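Wrist Camera on a Garage Arm, Part 3: Mounting, Cable and Lights

Okay, so if you've been following along, the arm moves, the gripper opens and closes, and now we want it to see what it's grabbing. I put this off for months because I figured it would be hard. It took one long evening in November, and most of that was me hunting for a hex key.

What you'll need: a small USB camera board (mine is the Brilarel, the bare one without a case), the printed bracket from Part 2, four short M2 screws, a thin USB cable at least 32 inches long, a few hook-and-loop ties, and a desk lamp you can move around.

Step 1. Power down and park the arm. Please do this! I leave mine folded over the bench with the gripper open, and I pull the plug on the servo supply too.

Step 2. Screw the camera to the bracket, but only finger tight. You're going to want to tilt it later. My first bracket was printed at a fixed angle and I had to redo the whole thing when Gus Nakamura (he has the bench next to mine at Prullora, our shared shop) pointed out that I was mostly looking at the ceiling.

Step 3. Bolt the bracket to the wrist, behind the gripper, so the camera moves with the hand. You want the fingertips just inside the bottom of the picture. If they fill half of it you're too close, so slide the bracket back a notch.

Step 4. Run the cable. Leave a loose loop at the wrist, then tie it down at the elbow and again at the base. Now turn the wrist by hand all the way one way and all the way back, slowly, and watch the loop. Mine snagged on a screw head at one end of the travel, so I flipped that screw around and it's been fine. If the cable goes tight anywhere, give it more slack before you power anything up.

Step 5. Plug in and open the live view. Any webcam viewer will do for this. I set mine to 25 frames per second, which is plenty for a slow arm like this one. Turn off auto exposure if your viewer lets you, then bring the exposure up by hand until the tabletop looks light but isn't totally blown out.

Step 6. Jog the arm down over the bare bench top and check the view again. Keep the speed low, I use 600 in the jog box (that's steps per second on my controller, yours may count differently). Look for three things: the fingertips, the cable, and the shadow. 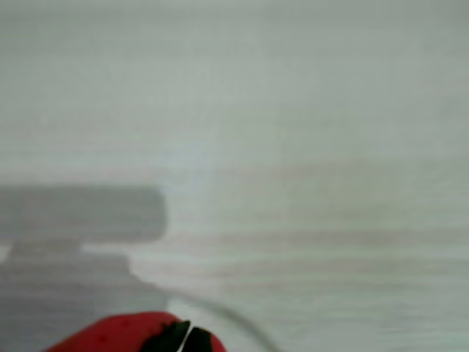
Live view over the bench top, red gripper and black fingers at the bottom, arm shadow on the left.

A soft view like this one is good enough for checking where everything sits, but you'll want it sharper before you try picking anything up. On my board the lens is threaded, so you twist it a hair at a time. Put a printed page under the gripper at your usual working height, and stop when you can read it.

Then deal with the shadow. Move the lamp until the darkest part falls away from where you plan to pick. I ended up with the lamp on the far side and pretty high up, and Aníbal Quispe tells me a second lamp on the opposite side works even better. Haven't tried it yet.

Step 7. Snug up the camera screws, check the tilt one last time, and save your exposure setting somewhere you'll find it again. Part 4 is calibration, so hang on to that printed page.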